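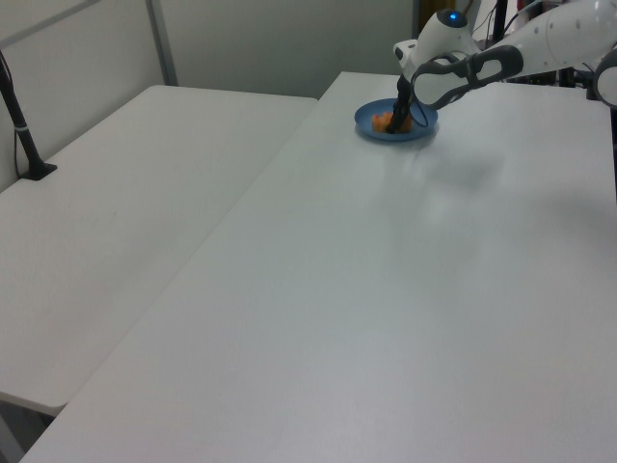 My grandmother had worn her good shoes for the open day, the navy ones with the little heel, and by the time we had climbed the hill from the Moya bus stop she was regretting them and telling me so. She was regretting me a little too, I think, as I was the one who had seen the notice in the library and said it might be fun. "Larka Works opens its doors," it said, "come and see what we do all day," and underneath, in smaller print, that there would be coffee.

There was coffee. It was in the hallway, on a folding table beside the name stickers, and my grandmother took hers with three sugars, looked at the young woman in the gray sweater who was to be our guide, and asked whether she was getting enough sleep. The young woman laughed and said not this month. She had a nice, tired, crooked sort of smile, and I saw my grandmother decide on the spot to be polite about the robots, whatever they turned out to be like.

You have to understand that she had run the bakery in Pandon for most of her life, and my grandfather had run it beside her until his heart told him to stop. On the Saturday before Easter they would sell 540 buns before noon (she still says this number the way other people say the name of a child), and every one of them was lifted off the tray by somebody's hand and put in somebody's bag. She had opinions about hands. She hired by them. She once turned away a perfectly pleasant boy on the grounds that he held a roll as if it owed him money.

So we stood with the other visitors, a family with a stroller and two retired men who wanted to know about motors, and we watched the white arm go about its business over the blue plate. It was quieter than I had expected. I had been ready for something like the machines at the car wash, all hiss and thump, and what we got was a low hum, a pause, and then another low hum. One of the retired men asked how much it could lift. The young woman told him, and he nodded for a long time, as though he had been considering buying one.

"And who taught it?" my grandmother said.

"We all do, a bit," said the young woman. "I've been doing it since September. Mostly you show it, and it does it wrong, and you show it again."

"How many times?"

"For the plate? I wrote down 358, and then I stopped writing it down."

My grandmother thought this over. I knew what was coming, because I had stood at that same counter in Pandon when I was nine, in an apron folded double, dropping poppy-seed rolls on the floor one after another while a line of customers looked kindly at the ceiling. I am quite sure I was worse than 358. She never wrote it down either, or if she did she has been good enough not to show me.

"You have to come at it from the sides," she said, "and low. If you squeeze the top you break the crust, and then it's yours, you can't sell it. I used to tell them, hold it like a bird that you don't much trust."

The young woman asked if she would mind saying that again, and wrote it on the back of her hand with a ballpoint pen. I don't know if it was any use to her. It isn't the sort of thing you can type into a machine, I suppose, but she wrote the whole of it, bird and all, right down to the wrist.

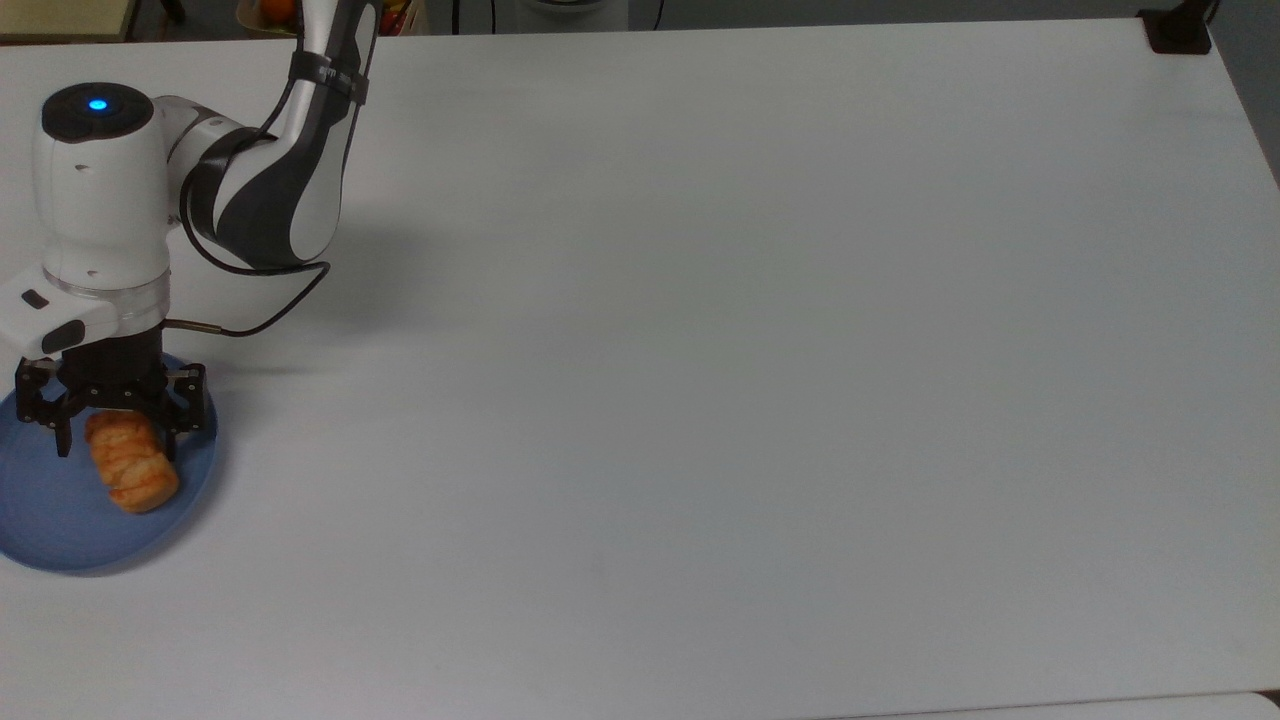

"There," said my grandmother, very softly, and took hold of my sleeve.

I have tried since then to describe her face to my mother, and I haven't managed it. She had leaned forward over her handbag, and her own right hand had come up a little, the fingers a bit apart, the way your foot presses the floor when somebody else is driving. The family with the stroller had gone off to look for the restroom. The two men were discussing bearings. And my grandmother, who had not stood behind a counter in eleven years, was holding her breath over somebody else's pastry.

"That's a nice bake," she said after a while, to cover herself. "Where do you get them?"

"The place by the station in Nuta," said the young woman.

"Hm," said my grandmother, who had known the place by the station in Nuta under three owners and had thought well of one.

We stayed much longer than we had meant to. They gave us a folder, and a pen, and the young woman walked us to the door herself and asked if the Pandon bakery was still open. My grandmother told her no, it sold phones now — and then, because she can't leave a thing on a sad note in front of strangers, she told her about the Easter buns, and the line that went past the church, and the year the oven door came off in my grandfather's hands and he baked all morning holding it shut with a chair.

On the bus she took her shoes off, which I had never seen her do in public, and put her feet up on the folder. She was silent as far as the bridge.

"It waits too long before it lets go," she said. "Your grandfather was the same."

Then she asked me whether I thought they would be open again next year, and whether it would be strange to bring them something decent to practice on.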